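I gave up on keeping the bricks in the toy box around August, when I stepped on one in the hall at 5 a.m. and said a word my daughter repeated all weekend. My neighbor Teresa Hennessy, who has raised a whole houseful, told me to sort by color and forget about shape. Shapes are for grown-ups, she said. Kids know green!

So on Saturday we cleared off the table (left the cloth on, I'm not a saint) and got going. 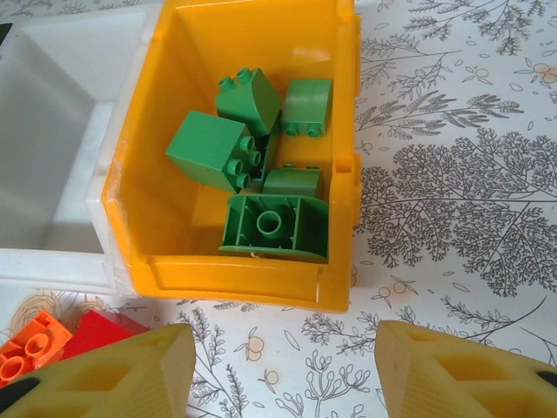 AT HOME | SMALL SPACES

Green went in the yellow bin. I know, I know. I'd wanted them to match, but my daughter picked, and she was very firm on it. The slopey roof pieces are her favorites, so they went in with the rest, any way up they cared to land. The orange and red ones had to wait their turn on the tablecloth.

I'd figured on 31 minutes, tops, going by the timer on the oven. We were at it until lunch, with a long break for building a barn — and then taking the barn apart again, which took some negotiating. Blue is next weekend.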